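Inicio Relatos Autores Archivo Contacto

Bandeja negra
Relato · Tiempo de lectura: 5 minutos

Me pagaban por tarea terminada. Terminada quería decir: botón rojo, mano, objeto, objeto en otro sitio, botón rojo. Kendix lo llamaba episodio. Mi madre lo llamaba eso que haces con las pinzas.

La caja llegó en diciembre. Dentro una pinza con empuñadura, la cámara ya montada, un cable demasiado corto y un folleto en cuatro idiomas que no leí. El contrato sí lo leí. Dos veces. La segunda ya firmado.

Las normas: no enseñar la cara. No hablar. No corregir con la otra mano. Si se cae, se deja caído y se sigue desde ahí. Si se cae al suelo, episodio nulo. Los episodios nulos no se pagan pero se mandan igual, los quieren también, para que la máquina aprenda qué es tirar una cosa. O eso ponía. A mí me parecía trabajar gratis.

Empecé por lo fácil. Cucharas. Una esponja. Las llaves, que no son fáciles, las llaves son el demonio. Coger, mover, soltar. Por la noche subía todo y por la mañana tenía el correo de Likstead, que revisaba para Kendix. Siempre una línea. «Aceptado.» «Aceptado.» «Demasiado rápido.» «Aceptado.»

Demasiado rápido. Toda la vida me lo han dicho y ahora por escrito.

Fui aprendiendo a ir despacio. Es raro. Bajar la mano como si el aire fuese espeso, abrir antes de llegar, esperar un segundo con la cosa cogida – un segundo entero – y luego subir. Al mes lo hacía sin pensar. Al tercero lo hacía sin la pinza. Cogía el pan así. Cogía el teléfono así, y para cuando lo tenía en la oreja ya habían colgado.

Mi hermana lo notó en una comida. Qué te pasa en la mano. Nada. Pues come, que se te enfría. Y yo bajando el tenedor, esperando el segundo.

En mayo cambiaron la lista. Se acabaron los rígidos, dijo el correo. Ahora deformables: calcetines, trapos, bolsas, cuerda. Todo lo que no tiene forma suya. Pagaban mas y se entendía por qué. Una cuchara está donde está. Un trapo lo coges por una esquina y el resto decide por su cuenta.

Saqué calcetines. Saqué paños de cocina, una bufanda, la funda de un cojín. Me faltaba una categoría, accesorio de vestir, largo y estrecho. Abrí el armario del pasillo, el que no se abre.

Las corbatas de mi padre seguían en la barra de dentro de la puerta. Él trabajó en Dunbar hasta que Dunbar dejó de necesitar gente que fuera con corbata, y después hasta que dejó de necesitar gente. Despachos, luego almacén, luego casa. Lo sustituyó una cosa que movía cajas sobre raíles. Fue a verla el último día. Volvió y dijo que era muy limpia. Nada más. Que era muy limpia.

Así que yo allí, con la puerta abierta, eligiendo cuál.

No le di muchas vueltas. Eso me dije. Tenía una entrega a las ocho y el número puesto en la pantalla: episodio 1541. Cogí la primera que vino.
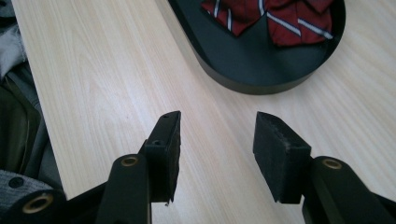 Una corbata no se deja. La coges por el medio y se escurre por los dos lados, la coges por la punta y viene toda detrás, arrastrando. Con la seda peor, la espuma resbala, y la mía ya iba comida por los bordes, con una hilacha colgando que tenía que haber cortado hacía semanas. La había echado en la bandeja de cualquier manera, granate, con sus rayas finas blancas y azul marino cada una por su lado, y me quedé mirándola desde arriba con la pinza abierta sobre la mesa. Mi padre las doblaba en tres. En tres y la etiqueta hacia dentro. Aquello lo habría arreglado él de una pasada, sin mirar, hablando de otra cosa.

Botón rojo.

Bajé. Abrí. Cerré sobre un pliegue y esperé el segundo. Subí. La corbata subió un palmo, se lo pensó y se fue.

Se deja caída y se sigue desde ahí.

Otra vez. Otra. A la cuarta la saqué de la bandeja y la llevé hasta la mesa, colgando como un pez. La tarea era esa, sacarla y soltarla fuera. Ya estaba. Botón rojo y a cobrar.

No le di al botón.

La estiré. Tardé lo que no está escrito, un extremo, el otro, tirando un poco de aquí y otro poco de allá. Luego el primer doblez. Se abrió. El primer doblez otra vez. La pinza no tiene muñeca de verdad, o la tiene pero es la tuya, y la tuya a los diez minutos tiembla. El segundo doblez. La etiqueta hacia dentro. La solté despacio, como me habian enseñado ellos, y no se movió.

Botón rojo.

Lo subí sin verlo. Me lavé las manos, no sé para qué. La guardé en el cajón de la cocina, no en el armario, con las servilletas buenas.

Por la mañana, el correo. Más de una línea por primera vez.

«Episodio 1541. La acción no corresponde a la instrucción. Duración fuera de rango. Nulo.»

Y debajo, con otra letra, más pequeña, como escrito a mano por alguien que no sabe que se manda:

«¿Puede repetirla? Doblada así. Se pagaría aparte.»

Leí lo de aparte. Leí el resto. Pensé en una máquina en Bellero o donde las tengan, una cosa muy limpia, doblando en tres corbatas que ya no se pone nadie. La etiqueta hacia dentro. Sin saber por qué hacia dentro. Yo tampoco lo sé, no se lo pregunté nunca.

Contesté que sí. Que cuántas.

Tardaron menos que nunca.

«2540.»

Fui al armario del pasillo y lo dejé abierto.

Relatos recientes
– El turno de los raíles
– Manual de uso del silencio
– Dos llaves para la misma puerta
– La mujer que medía el pan
– Nieve en la centralita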